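Grurncombe workshop notebook
February 16, 2022
Cold glue and hide glue trials, chair repairs

Started on the Čierny chairs again. All the stretchers are out of the first one and the back legs are still in, because the crest rail joint is sound and I don't want to disturb it. The old glue is brown and glassy and comes away in flakes with the end of a blunt chisel. Where it won't flake I've been using a rag wrung out in warm water, left on for 12 minutes, then a toothbrush. Longer than that and the grain starts to lift around the mortise.

The front left leg has been repaired before, probably more than once. There's a filled hole on the inside face where somebody put a screw through the tenon, and under the filler the screw is still there. It's steel and it has gone black into the wood. I tried to back it out and the slot gave up on the second go. Left it for today. I'll core around it with the small plug cutter and fit a plug, grain running the same way as the leg. The stain won't all come out and I've told the owner so.

Glue notes. The batch mixed in January has gone thin. It smelled fine, but it was slow to gel on a cold plate and it stayed rubbery at the edges, so I tipped it out. New batch made up from the Kullolent granules, one part to two of water by weight, soaked overnight in the fridge in the jar with the blue lid. Please leave that jar alone if you're looking for somewhere to put brushes. It went into the pot this morning and I kept it at 60 with the lid on. First test was a finger and thumb pinch, strings at five seconds, which is about where I like it for chair work. Added a splash of water later in the day as it thickened.

Test joints: made up pairs in beech offcut, planed, no sanding. Half were warmed over the heat gun first and half went together at shop temperature, and the shop was at 18 when I wrote it on the board. Clamped for the same time, all left on the shelf by the window. I'll break them next week and write down where they fail. If the cold ones let go on the glue line I'll stop arguing and warm everything.

Yabsira's liquid hide glue samples are on the same shelf, marked with her initials in pencil. Yabsira Shiferaw asked for them to be left a full week before anyone touches them. She is comparing salt against urea as the additive, and her notes are in the green folder. My own view is that the bottled stuff is fine for a long assembly with a lot of parts going together at once, and I'd still use hot glue for anything that will be sat on. Happy to be shown otherwise by the broken pieces.

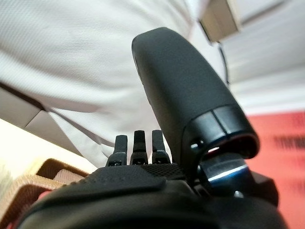
Page last changed: February, by Y. Shiferaw (spelling, one link removed)

Fitting. Dry assembled the side frame twice. The lower stretcher is a loose fit in the back leg and a good fit in the front. Somebody has taken a rasp to the tenon at some stage, and not evenly. I glued a shaving on the flat side and will pare it back tomorrow. I considered wrapping it in thread the way you see in old kitchen chairs, but it makes a mess for the next person and I have cleaned out enough of it myself.

The seat rails are another matter. The front rail has a split running from the tack line in from the right corner, following the grain and stopping short of the middle. It opens with thumb pressure and closes again when you let go. No loss of wood. I worked thin glue in with a palette knife, flexing it as I went, then closed it with two light clamps and waxed paper. I got squeeze-out along the full length, so I'm fairly confident the glue has reached the bottom. The tack holes I'll fill with softwood slivers before the upholsterer sees it. He'd like a fresh edge to tack into and I can't blame him.

Colour. Tried three mixes on the underside of the rail for the plug. Walnut crystals alone went too cool. Walnut with a bit of the red went close, and after shellac it was closer again. The third had too much red and I wiped it off. The second mix is in the small jar, with the recipe on masking tape on the lid. Remember that the colour on the chairs is darker on the outside faces than the inside, so match to the face you're working on and don't go by the sample board.

Clamps. The Gimix sash clamps are back from being cleaned up and they run well now, apart from the short one, which still slips when it's near the end of its travel. I've put red tape on it. Use it for light work or leave it on the rack. The pads on the others have been replaced with cork. The cork will pick up glue, so wax it before use and scrape it after.

Ordering. We're down to the end of the shellac flakes (the blond, there's plenty of the garnet) and we need metho, masking tape and a new set of toothbrushes. The granules should last us until the dining table comes in. Quote for the fabric and labour on the seats came back at $686, which the owner has accepted. Deposit paid. The invoice is in the tray, and I'd like it scanned before it gets coffee on it like the last one.

Other jobs, quickly:

The mirror frame is waiting on gesso. It has had four coats and needs more, and the corner ornament wants building up before that. I'm in no hurry with it.

The sewing box had its hinge screws replaced with the next gauge up. The lid now shuts square. Ready to go home, customer rung, left a message.

The piano stool thread is still stiff. Cleaned it with white spirit and a brass brush, then put paste wax on it. It turns better going down than coming up – there's a burr somewhere in the top third that I can feel and can't see. I'll try lapping it with a bit of rottenstone in oil before doing anything drastic.

Tomorrow: pare the stretcher tenon, core out the screw, plug it, then glue up the side frame before lunch while the pot is fresh. Have everything laid out and the clamps set to width first. Last time I was hunting for a block with glue going off on both tenons and had to clean up and begin again.

If the heater by the back door trips again, the switch is the second from the left on the board. Turn the glue pot off before you reset it.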